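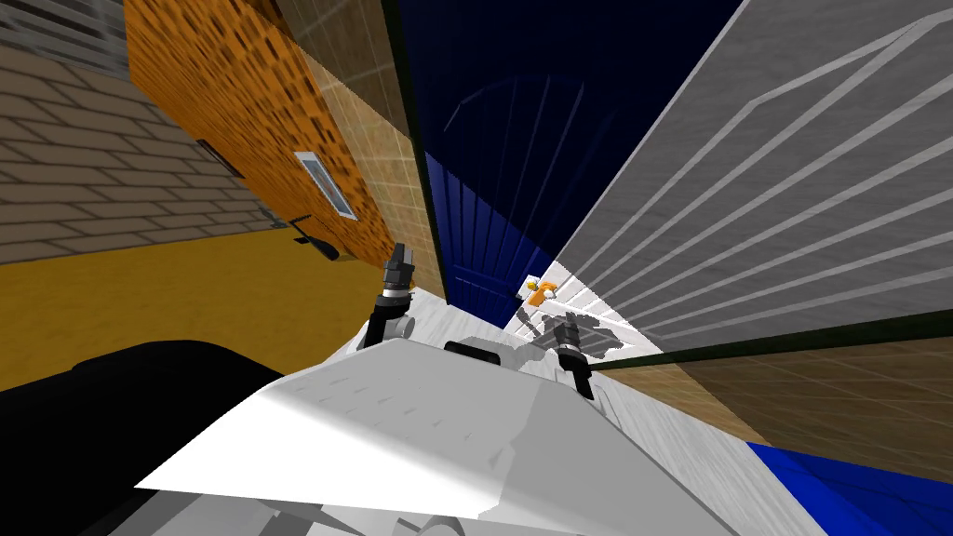
*Faint grey shadows on a pale tiled surface.*

# Light, shade and shadow

Light travels in straight lines. It leaves a source, such as the Sun or a lamp, and keeps going until it meets something. What happens next depends on the material.

- A **transparent** material, such as clear glass, lets nearly all the light through.
- A **translucent** material, such as tracing paper, lets some through but scatters it.
- An **opaque** material, such as a brick, lets none through.

A shadow is a region that light from a source can't reach, or can only partly reach, because an opaque object is in the way. It has no weight or thickness. It is usually seen as a darker patch on a wall, a floor or the ground.

## Dark middle, soft edge

A very small lamp makes a shadow with a sharp edge. A wide lamp does not. Light from one side of a wide lamp can slip past the object and land where light from the other side is blocked.

The fully dark part is called the **umbra**. The paler border is called the **penumbra**. On a cloudy day the whole sky acts as a very wide lamp, so shadows outdoors are pale or can't be seen at all.

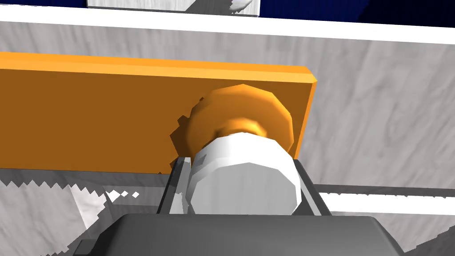
Fuvance Junior Science | Issue 98

## Shade on the object itself

Shading and shadow are two separate things. A shadow falls on one surface when something else blocks the light. Shading is the change in brightness across an object's own surfaces, and it depends on the way each surface faces.

A surface that faces the lamp squarely gets the most light for its size. Tilt it and the same beam is spread over a larger area, so each part gets less. This is why a box painted in one colour can look bright orange on one side and deep orange on another. The paint is the same.

On a ball, the direction changes smoothly, so the brightness does too. On an object with flat faces, it changes in steps.

## Length of a shadow

A shadow on level ground is short when the Sun is high and long when the Sun is low. People have used this to tell the time for more than 2,000 years. The sundial in the park at Pelcombe has a metal edge that casts a shadow on a marked plate. At noon in May the shadow is short. By evening it runs off the plate and the dial can't be read.

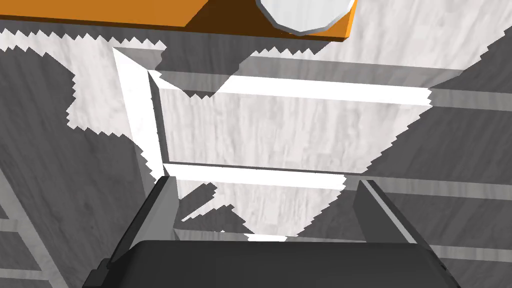

Picture credit: Trurnuris

## Measure it

You need a torch, a ruler, a small box and a sheet of white paper. Work in a dark room.

1. Stand the box on the paper.
2. Hold the torch 10 cm above the paper, to one side, pointing at the box, with the box taller than it is wide but lower than the torch.
3. Mark the end of the shadow and measure it.
4. Raise the torch straight up, keep it pointing at the box, and measure again.

Write both lengths in a table. The second should be shorter. Do not look into the torch, and never look directly at the Sun.

## Words used on this page

**Opaque** - lets no light through.
**Penumbra** - the paler edge of a shadow.
**Umbra** - the darkest part of a shadow.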